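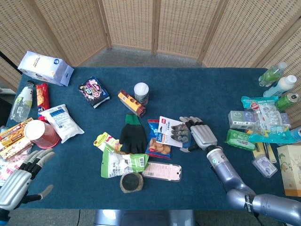 Best way to sort a mixed table of snacks and household bits into parcels?

Posted 2024-06-13 in Packing and Storage

I've got snacks, drinks and household things all out on one table and need to get them into parcels for the Prirkgate collection. There are boxes of snacks, bags, a plastic bottle, a paper cup with a lid, biscuits in a tube and a couple of lots of gloves. I have 19 parcels to make up over the month and 52 the month after. Last time the crackers arrived as crumbs and one parcel smelt of washing powder. Do I sort by type first or just fill each box as I go?

Mivitz

Sort first. Put food at one end and everything else at the other, then split the food into boxes, bags and bottles. Bottles go in the parcel upright, against a side. Flat boxes go on the bottom, soft bags on top — crackers and biscuits last of all. Gloves are handy for filling gaps, but keep them in their packets if they're going in with food. If anything has a strong smell, tie it up in its own bag or send it in a separate parcel.

I did 70 parcels this way last June and had 4 complaints, all for leaks.

Medina

just use bigger boxes

Emero

I'd agree with sorting first. I would also stand everything up with the labels facing you before you start, as it's easy to miss a use-by date on something lying on its side. Paper cups crush easily, so put a small packet inside if the lid comes off. A cloth or bit of carpet on the table stops bottles rolling about. Tape the bottom of each box twice.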